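3.2 Mixed small items in household bins

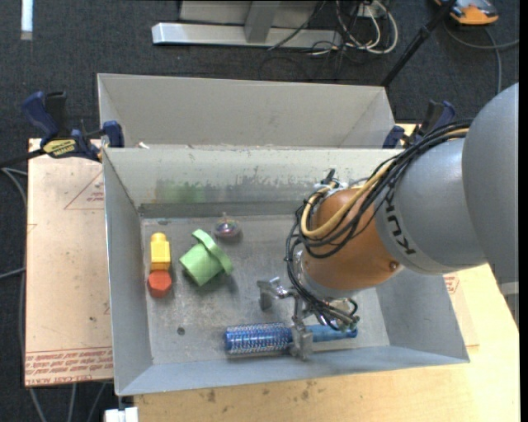 Figure 3. A gray bin holding a hairbrush and several small items, including a yellow toy piece.

The second part of the study looked at what ends up together when people clear a room in a hurry. Households in the Rollow and Plidden groups were asked to keep one open bin in the living area and to put into it anything that had no fixed place. We did not tell them what to include. Across both groups, 600 items were logged by the end of November.

Most bins held a mix of toys and personal care items. Hairbrushes were among the things most often logged, and they were also the hardest to store well. A round brush with a long handle takes up more floor space than its weight suggests, and the bristles catch on soft items such as socks and hair ties. The brush in Figure 3 lies flat along the front of the bin, with its blue bristled head to the left and the handle to the right. In this position the handle is easy to find by touch, but the brush takes up a strip of floor that smaller pieces could use.

Toy pieces behaved differently. Blocky shapes tended to end up against a wall or against each other, like the yellow piece and the red-orange one on the left side of the bin. Rounded and hollow shapes were less settled. The light green item in the same bin is tilted on its side, a position we logged often for cup-like shapes – even in bins with plenty of free floor.

Small shiny items were the ones parents asked about most. They were hard to spot behind larger pieces, and in the Plidden group 2 of them were reported lost and later found in the bin. Following Güneş (Dağdelen report, section 2), we counted an item as hidden when a person standing over the bin had to move something else to see all of it. Hidden items were logged separately and are treated in Section 3.3.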